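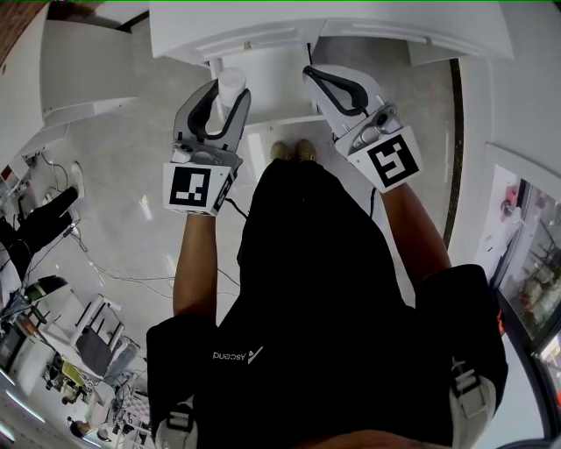
Where should the everyday cups live? On the lowest open shelf you've got, as near the kettle as you can manage, and never behind anything else.

I've come to this view slowly, over three kitchens and a great many chipped rims. In the first flat the cups went in the high cupboard over the sink, as that was where the people before us had kept theirs (I found a ring of tea on the shelf paper and took it as an instruction). In the second they hung on hooks, which looked lovely for a week and then gathered a fine greasy dust that had to be rinsed off before every brew. Now we have shelves, plain white ones, and I don't think I'll go back.

It was Maysoun Qudah who set me off on all this again. She moved into her new place on Catholm Road in May and rang to ask whether she ought to buy more cupboards, and I'm afraid I talked for a good 30 minutes before she could get a word in! What I said, more or less, was to wait. Live with the boxes for a bit. Put the cups out first and see where your hand goes in the morning when you're half asleep, and then put them there for good.

She did wait, bless her, and ended up with small plain cups on an open shelf and the big mugs (the ones with handles you can get your whole fist through) in a basket underneath. Her mother-in-law's best set stayed wrapped in newspaper until October. It has a gold line round it and can't go in the microwave, so it comes out for birthdays and goes straight back again.

A few things I've picked up about small cups in particular, for anyone having a sort-out before Christmas. They don't like being stacked more than two high, especially the straight-sided sort with no handle, which grip each other when they're put away damp. Give them a minute upside down on a tea towel first. If the shelf is a shiny one, a strip of that rubbery drawer liner stops them skating about, and you can cut it with ordinary kitchen scissors. Mine came off a roll 30 cm wide and I've still got most of it rolled up beside the ironing board.

And do leave a gap at the front! I used to push everything right up to the edge so I could fit another row in behind, and then Leandro would reach for the back one with his sleeve and we'd lose two from the front. We're down to a mixed bunch these days, white ones mostly, and a blue one that Yamila Mansilla left here after a lunch and has never asked for. I should post it back to her. It's a very nice cup, though, and just right for a boiled egg.

Next I want to tackle the plates, which are in a heavy pile by the oven and need both hands and a deep breath to lift.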